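Papers > Domestic Work and Everyday Objects > Flindside Household Study > Section 4

4. The bed as a sorting surface

4.1 Why the laundry ends up there

When we began the Flindside study we meant to write mostly about cupboards and drawers, and it took us an embarrassingly long time to notice that our participants kept talking about their beds. Of the 1201 diary entries we collected in Flindside and neighboring Haveck, 500 mention putting clothes, towels or linens down on a made bed before doing anything else with them. The bed is wide, it stands at a forgiving height, and (as one person in Haveck put it, rather beautifully) "it is the only table in the house that has no mail on it."

A good many households go a step further and lay something over the bedding first. An old towel or a washable blanket protects the coverlet, and it also marks out a work area – once it is down, the bed has stopped being a place to lie on for a while. Participants were quite firm about this, and several told us they would never sort directly on a duvet. Figure 4 shows a towel-like white layer spread over the middle and foot of a low bed, with a single dark piece of cloth on top and an open basket on the floor by the foot end. 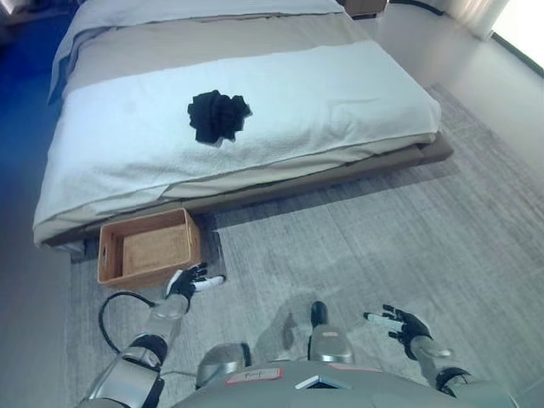
Figure 4. Layered bed with a crumpled dark cloth and an empty basket.

The other half of the arrangement is the basket, and its position matters more than we had expected. People who kept it on the floor close to the bed wrote of dropping folded things in with hardly a glance, while those who left it by the door described little piles that stayed on the bed until bedtime and were then moved, with some grumbling, to a chair. We do not want to make too much of this, as our diaries record what people chose to write down, and a pile that bothers one person may be quite invisible to another.

4.2 The last dark item

Dark items came up again and again as the ones left until the end. Some participants found them hard to tell apart in evening light and set them aside on purpose; others simply disliked pairing socks. In the Grube interviews we heard the opposite habit, with dark things folded first to get them over with. We return to both groups in Section 5, where the Mellura coding scheme is applied to the full set of entries.

Comments (3)

linenpress: I read this out loud at home and got a very long look from the person who leaves piles on the chair. Lovely section!

k_rowan: Did you ask about bed height? Mine is so low that I end up kneeling on the rug to fold, and I wonder if that changes where the basket goes.

twopillows: Firmly on the side of the old towel. I have used the same one for years and it has never once been used for drying anybody.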